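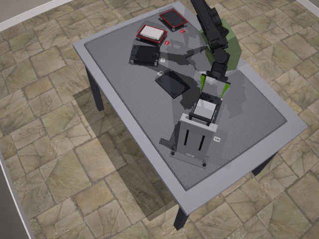 Figure 3. Simulated tabletop with the arm at the far side and a green faceted block on the work surface.

4.2 Do casual bettors beat the closing line?

I'll admit I went into this part of the study hoping for a fun answer. I've played in an against-the-spread pool with Wael Bouzid for years, and we both like to think we grab our numbers early and grab them well. So when Samah Mansour got us the pick logs from the Flutix pool, I already had a favorite.

The logs cover 1,560 picks on regular season and playoff games. We threw out pushes and anything entered after kickoff (a few people had found a way to do that, and good for them), which left 1,465 usable picks. For each one we took the spread at the moment the player locked it in and compared it with the last spread posted before the game. If you took the home team at minus 3 and it closed at minus 4, you get one point of closing value. If it moved the other way, you lose one. Pretty simple stuff, and pretty much how Demirtaş and I set it up in our earlier pool paper.

The average player came out slightly behind the closing number, and the gap was widest for road favorites. People love a road favorite! They take one early in the week when everybody is still talking about last week's blowout, and then the line drifts back toward the home team before kickoff. Underdog picks held up better. Lawal Wike thinks that's just because fewer people bother with them and the ones who do have looked at an injury report, and I'm inclined to go along with him, though our data can't say who read what.

We also looked at the 16 players who made a pick in every single week. I expected these folks to be the sharp ones. They did a bit better on totals and no better at all on spreads, and 13 of them finished with a losing record against the number. My own record is in there too (Hanane Cherkaoui coded the names, so I only found myself by my habit of backing dogs in cold weather), and I'd rather not go into it.

One thing I'd handle differently next time is the playoffs. Wild card games draw a lot more picks than a sleepy October matchup, and lumping them together lets a handful of big games push the averages around. We reran everything with each game given the same weight and the road favorite result shrank but stayed put. The totals result got too small to lean on, so please don't go betting your rent on it. Section 4.3 takes up the playoff picks by themselves, using the same rules for pushes and late entries.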